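Folding in the wrong order

Every bed I have ever owned has been a table for most of the day. I sleep on it, yes, but between about the second cup of tea and the moment I want to lie down it belongs to the washing, and the washing knows it.

I had decided, some time in May, to become a person who folds. Until then I was a person who drapes. Things came off the line, went over the back of a chair, and were worn again from the chair, so that the wardrobe was really a sort of museum. Then the chair went over one night under the weight of it all (I was asleep, and thought we were being burgled by somebody very soft), and I bought a book.

The book is by someone who signs herself Ulia and lives, as far as I can make out, in a house with no jumpers in it. It has 297 pages. I had not realised there was that much to say about a shirt. Chapter 2 is entirely sleeves. Ulia would like us to put each garment flat, smooth it "from the heart outwards", bring the sides in, and stand the finished parcel on its end, where it will stay upright if it has been treated with respect. Mine lie down at once, like guests after lunch.

Her system also calls for boxes. I ordered a set from Harnen, the sort with a fabric lid, and when they came they were 27 centimetres wide, and the shelf was not. So the boxes are under the stairs with the rest of my improvements, and the clothes go in piles, as they did in my mother's house, where nothing stood on its end except the ironing board.

I do have opinions about piles now. Jeans go at the bottom, or better still by themselves at the edge of the bed, because a pair of jeans will support anything and forgive anything. Denim is the only fabric I can fold and still feel like a competent adult. You halve it, you halve it again, it stays. Black T-shirts are nearly as good, though I find that once they are folded I can't tell which is the decent one and which is the one I paint in, and I have to unfold the lot to go out to dinner.

Then there is everything with elastic in it. I should like to know who first looked at a plain waist and thought it needed gathering. You can smooth a ruched thing from the heart outwards until it gets dark and it will go back to being a cabbage. Ulia gives it one paragraph, on page 11, and the paragraph says to fold it "loosely, and with acceptance". I have tried it in thirds, I have tried rolling it, and I have tried the method from the Hutent leaflet that came free with the pegs, in which you tuck the top into the bottom and make a kind of pasty. The pasty lasts until you put it down.

My other trouble is the bed itself. I bought the sheet with the little pink bows because it was reduced, and it turns out to be very poor country for finding things in. A pale sock vanishes on it. The white blanket is worse: it goes on taking up half the bed however firmly you push it to the end, and I have never once got it into a shape with corners. The Fabbri method, which a cousin swears by, says to do bedding first and clothes second. I do the clothes first, run out of bed, and end up trying to deal with a blanket in whatever strip is left between the T-shirts and the wall. 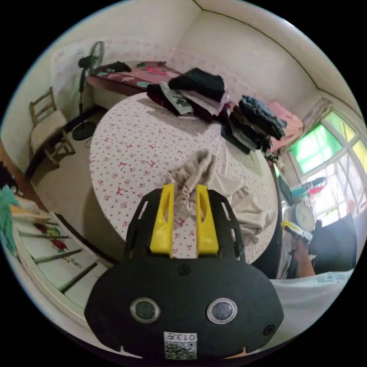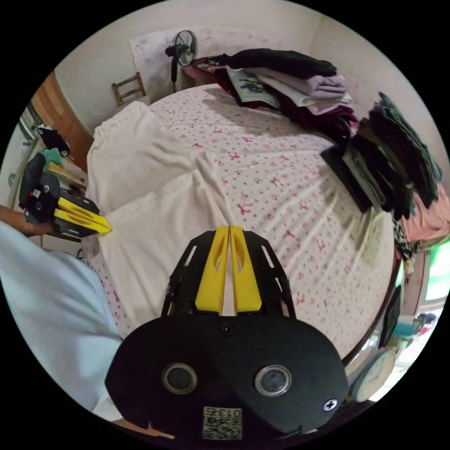
Rigoberto Huanca
Writer of this blog, folder of most things

A few of you asked after the last post whether the piles ever reach the wardrobe. They do, in stages. Jeans go first as they're nearest the door, then the dark things, then whatever has slid off the dark things and needs doing again. Printed shirts tend to stay out overnight on the bench by the wall, on the grounds that I might wear one.

The book is going back on the shelf where the boxes were meant to be. It fits nicely. If anybody can fold a gathered waist so that it stays folded, the comments are open, and please include the width of your shelf.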